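From: Zulmira Ramalho
To: Lau workshop list
Date: 19 February 2024
Subject: Re: Toaster oven bench, hand cable length

> Is the cable on the new hand long enough to reach the oven
> with the door down? Ours at Stestport kept snagging on the
> handle, so we gave up in December. Also, what are you
> setting the grip force to?

Long enough, yes. I let the cables loop down to the tabletop and run off the left side of the table. With the door fully open the fingertips can come right up to the front of it.

Grip force is 26 on the Udness driver scale, where full is 1,000. Anything over 90 breaks a biscuit. I hold it on edge between the thumb and palm, high up, so the other fingers stay out of the way of the glass.

The wrist module is still on four screws from the Bestska kit. I want to swap those for longer ones before we try the rack — the top piece works loose after a long session.
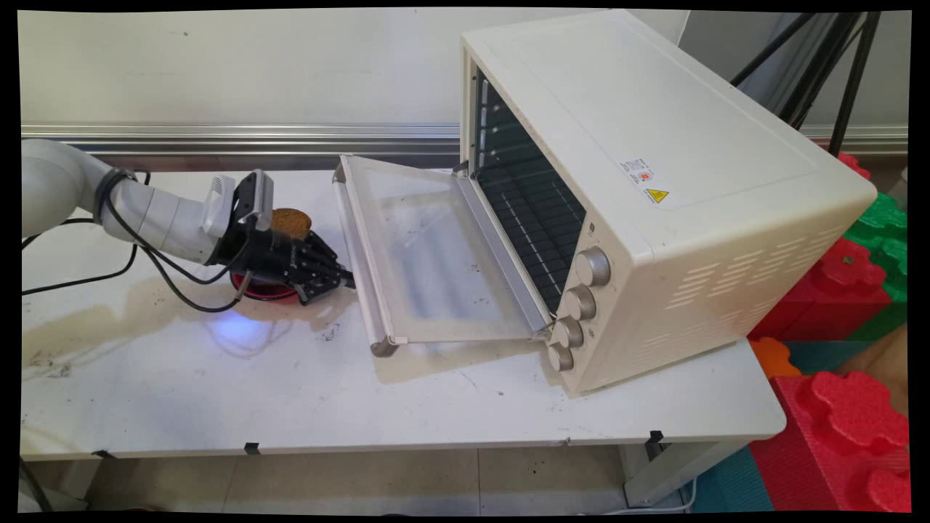 Hand at the open oven door, biscuit held upright above the red dish.

The tape marks on the front edge of the table are staying, so please don't peel them off when you wipe down. I can bring the spare driver on Thursday if you want to try it on your arm.

Zulmira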